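Looking at Sculpture: Myth and Marble
Handout for Week 5: Marsyas, the Satyr Who Lost
Wanby Evening Courses, Noémie Lecomte
Revised October 5, 2018

Welcome back, everyone, and thank you for the lively talk last time about river gods. Several of you stayed behind to ask how a sculptor tells a story when all he has is a block of stone and a couple of bodies, and I promised that Marsyas would give us plenty to chew on. I've typed these notes up at greater length than usual so that those of you coming straight from work can listen instead of scribbling.

The story, in the version most people know

Athena invents the double pipes (the Greeks called them the aulos, and please don't call it a flute in your essays, even though every old guidebook does; it had a reed and must have sounded closer to an oboe). She is pleased with herself until she sees her reflection in some water and notices how puffed out her cheeks are. In some tellings the other goddesses laugh at her first. Either way she throws the pipes down, and in the harsher versions she curses whoever picks them up.

Along comes Marsyas, a satyr, or a silen if your source is being fussy. He belongs to Phrygia, in what is now Turkey, and he is just the sort of creature who can't leave a shiny thing on the ground. He picks up the pipes, learns to play them wonderfully well, and gets it into his head to challenge Apollo and his lyre. The Muses are the usual judges, though King Midas strays in from another story now and then. The winner may do as he likes with the loser.

At first the two come out even. Then Apollo turns his lyre upside down and plays it that way, and dares Marsyas to do the same with the pipes, and of course he can't. In another version Apollo sings along with his strings, and Marsyas complains (quite reasonably, I've always thought) that this was supposed to be a contest of instruments and that voices shouldn't count. The Muses don't agree. Apollo has him tied to a tree and flayed alive, and from his blood, or from the tears of the country people who loved him, comes the river that bears his name.

The ancient town of Kelainai, near the river's source, claimed to own his skin. Visitors reported that it hung there in public view, and one late writer tells us it would quiver when Phrygian tunes were played and stay perfectly still for anything in honor of Apollo. I do love that detail, and I can't find a single sculptor who tried it. 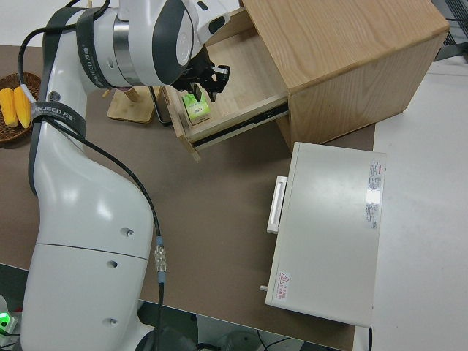 Why was Marsyas punished so cruelly for losing a music contest?
Ancient writers treat the challenge itself as the offense. A mortal or a lesser being who sets himself up as the equal of a god is guilty of what the Greeks called hubris, and stories of that kind nearly always end in ruin. The music mattered too, as the lyre was linked with order and good schooling and the pipes with wild feeling and wine.

Grímur asked me to say a little more on that last point, so let me do it before we get to the statues. Athenians of the fifth century BC had mixed feelings about the pipes. They were played at sacrifices, at drinking parties, in the theater and to keep the rowers in time, so you could hardly get through a week without hearing them. Yet a well-brought-up young man was supposed to prefer the lyre, partly because it left his mouth free for words and his face free of bulges. When you look at a Marsyas from this period, keep that bit of snobbery in the back of your mind.

The first moment: Athena and Marsyas

The great early group was a bronze pair that belonged to the middle of the fifth century BC, and it is generally connected with a report of an Athena and Marsyas standing on the Acropolis. The bronzes are gone. What we have are Roman marble copies of the separate figures, scattered in different collections, together with a few small pictures on a vase, some coins and a relief that help scholars guess how the two fitted together. Athena is turning away and looking back. Marsyas has danced or crept up, and he is rearing back on his heels with one arm flung high, caught between wanting the pipes and being afraid of her.

I'd like you to try the pose at home, somewhere with a soft carpet. You'll find that you can't hold it. All the weight has gone to the wrong place, and in a second you would have to step one way or the other. That's what makes the choice of moment so clever. There's no contest yet and no knife, and the only thing that has happened is that something has been dropped on the ground, but anyone who knew the story could feel the rest of it coming.

A word of warning about the arms. Restorers in earlier centuries had a habit of finishing what they found, and more than one Marsyas was given new hands holding something he never held. One famous copy was made into a dancer with castanets for a while. The castanets have been taken off again, but you'll still meet them in old engravings, and Ehab has kindly lent us a print for the class folder.

The second moment: the hanging Marsyas

Now we jump a couple of hundred years, into the Hellenistic period, and the mood is entirely different. Here the satyr hangs by his wrists from a tree trunk, stretched out to his full length, with his ribs standing out and his belly drawn in. It was a hugely popular figure with Roman buyers and there are many copies. They're usually sorted into two types, the "white" and the "red," and the names come from the marble. The red ones are carved in a stone with purplish veins, pavonazzetto, which was quarried in Phrygia itself, the satyr's own country. The veins run over the body in a way that I find hard to look at for long, and I suspect that was the idea.

People who have studied the two types closely tend to say that the face of the white one is quieter and the face of the red one more twisted with pain. Which came first, and whether one is a reworking of the other, is still argued over. You don't need to take sides in your essay, but you do need to tell me which type you're describing.
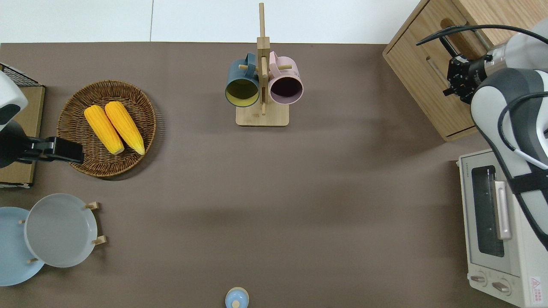
With the hanging satyr we have to think about the crouching man known as the Knife Grinder, in Florence. For a long time after he was found nobody could settle what he was. He was taken for a slave overhearing a plot, for a barber, for a plain workman at his whetstone. It was only by comparing him with carved scenes on sarcophagi that scholars came to see him as the Scythian servant, sharpening the blade for Apollo and looking up at the victim as he does so. Most people now place him in a group with the hanging figure, and very likely with a seated Apollo as well, though how they were set out is anybody's guess. Sólveig suggested last April that the viewer might have been meant to walk in between them, so that you'd be standing right in the line of the servant's gaze, and I've been turning that over happily ever since.

Do notice what is left out. The flaying itself hasn't begun. The Greek sculptors chose the moment before the pipes are picked up, and then the moment before the knife is used, and went past everything in between. Later painters were far less squeamish, and we'll see some of their work when we get to the Renaissance, so do feel free to sit near the door that evening.

The third Marsyas: the one in the Forum

This one surprises people. A statue of Marsyas stood in the Roman Forum, close to where the magistrates heard their cases, and he doesn't look like a victim at all. From coins and from carved reliefs we know him as a stout, naked, elderly silen walking along with a wineskin over his shoulder and one hand raised. Towns elsewhere in the empire put up copies in their own public squares, and an ancient commentator explains that he stood for the liberty of the city. How a flayed musician came to mean civic freedom is a long and tangled question. One suggestion is that his connection with Liber, the Roman god of wine, did the work, as the name sounds so much like the word for "free." Another ties him to the common people's side in the old quarrels with the patricians. I lean a little toward the first, but I've changed my mind before.

Words to know for this week

Aulos: the double pipes, played with reeds, often with a strap around the cheeks to support them.
Silen: an older, heavier cousin of the satyr. The two words blur together over time.
Pavonazzetto: white marble with purple veins, from Phrygia.
Pendant: a work meant to be seen as the partner of another.
Strut: the bridge of stone left by a copyist to hold up an arm or a leg that bronze could have managed by itself.

Before next time

Please go and see the casts at Keltgate if you possibly can. The hanging Marsyas is no. 103 in the gallery list, and Atif Niazi at the desk will point you the right way if you mention the class. Walk all the way around the figure and write down what you can see from behind, because the back of the trunk tells you a good deal about how the copyist solved his problems of weight.

The written work is a short piece, no more than 3 pages, on either the Athena group or the hanging figure. Tell me which moment in the story has been chosen and what the sculptor gains and loses by it. Spelling doesn't worry me. Please leave wide margins, as my handwriting needs the room, and bring it along to the Hjaltested room, where we'll be for the rest of the term now that the heating has been fixed.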